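Skonbridge Sorting Cell: demonstration unit
Product page, Oltholm showroom. Last revised 10/12/21.

The Sorting Cell is a floor-level pick and place unit for small rigid parts. It is supplied with a two-finger parallel gripper, a wrist camera and the Zurkiretti control software. The demonstration unit can be seen running at Oltholm by appointment with Folasade Oyewole.

Parts are presented in open white plastic bins, one colour per bin or compartment. No fixtures or locating pins are used, and parts may lie in any attitude.

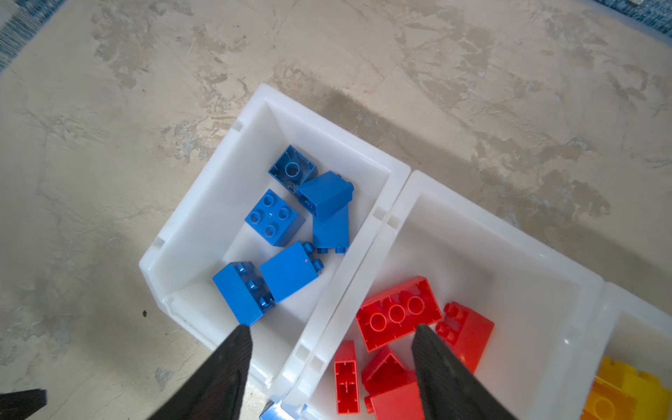
Wrist camera view, gripper open over the blue and red bins.

Toy building bricks are the standard demonstration part. The mix includes square, sloped and long bricks. A brick lying upside down gives the fingers a different edge to hold from one lying on its side, and the grasp planner treats each attitude as a separate case.

Visitors may ask for a colour or a single brick to be picked. Suleiman Tijani operates the cell and will change the approach angle on request. Allow two hours for a full demonstration, including set-up of your own parts if sent ahead.

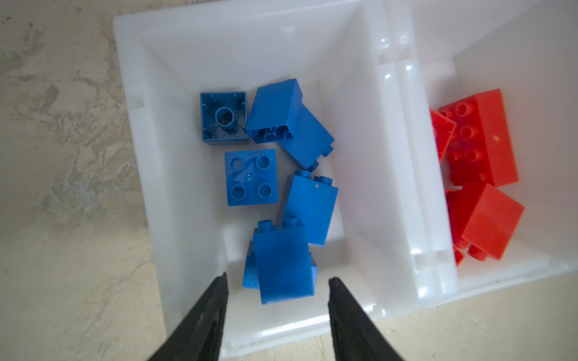

Fingers either side of a blue brick near the lower edge of the bin.

Gripper data
Fingers: 2, black, tapered
Mounting: wrist
Camera: fixed to wrist, moves with gripper
Order code: 182

Training at the Guimarães office is charged separately. Technical questions to Viorica Trajkovski.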